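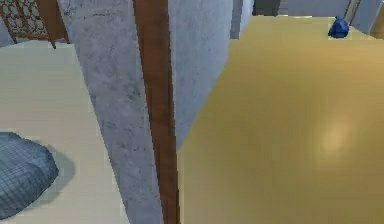 the quilted thing in the corner. thread under this, settle in

ok so I said I'd do the Kevstead reunion properly so here goes. watched the whole thing last night, all 2 hours, tea went cold. spoilers obviously

for anyone who bailed after series one: Kevstead is the one where they put exes and their new partners in the same cul-de-sac and wait. that's the show. that's all of it

main event was always going to be Ülle v Aigars. if you missed the spring, Ülle Adomaitis told a podcast in May that she and Aigars Lapiņa had split "months" before filming finished. so everything we watched them do in the finale, the garden bit, the speech, the crying on the decking, was two people who'd already broken up

and he said nothing. all summer. not a peep. one post of a sandwich

so first question from the host, straight in, were you together on finale night yes or no. Ülle goes no. Aigars goes "define together". audience absolutely howling

he reckons they were "on a pause". she reckons you can't be on a pause if one of you has moved your stuff to Drukirville and got a new phone number. strong point imo

then the ring. THE RING. he says he bought it himself. she says production paid for it and asked for it back in a padded envelope. host asks which is true and they cut to an ad break. I could of screamed

after the break nobody mentions the ring again?? who edits this

moving on. the Vuvano stuff

for the non obsessed, Vuvano is the skincare thing Ülle fronts. people have been saying since summer that she only went public on the split because the launch was coming up. host put that to her pretty much word for word

her answer: "I had 14 unread messages from my mum asking when the wedding was. I wasn't thinking about moisturiser." fair play. believed her. my sister did not and we had a small row about it

Aigars then says he wished her well with the business and she says "you asked for up to 20 per cent of it". SILENCE. he went the colour of a plum. then he says it was a joke. then he says it was a joke his agent made

why is your agent making jokes Aigars

ok the new boyfriend. Lloyd. comes on in the last part, sits on the very end of the sofa, says hardly anything, drinks all his water and then starts on Ülle's. I have no strong feelings on Lloyd. seems fine. nice jumper

Aigars shook his hand and held on to it far too long. you know the handshake. the one where someone's dad does it in a car park

best line of the night was Lloyd btw. asked if he'd watched the series when it went out he said "I watch the snooker". give him his own show

things they didn't go near and should of:
- who leaked the voice notes
- why Aigars was in Drukirville the same weekend as her
- the dog. where does the dog live now. I've asked this every week

a few of you asking if she's signed for series 3. she said "never say never" and then sort of laughed, so yes, she's signed. he said he's "focusing on music". didn't know there was music. there's music apparently

also no I'm not picking a side. been asked 2 times already this morning. she should of said it sooner, he should of said it at all. both got paid

edit to the above, someone's told me the longer cut goes up 13th October with the ring bit left in. if thats right I'm taking the afternoon off

right got to go, bus. will do the replies tonight, be nice to each other about Lloyd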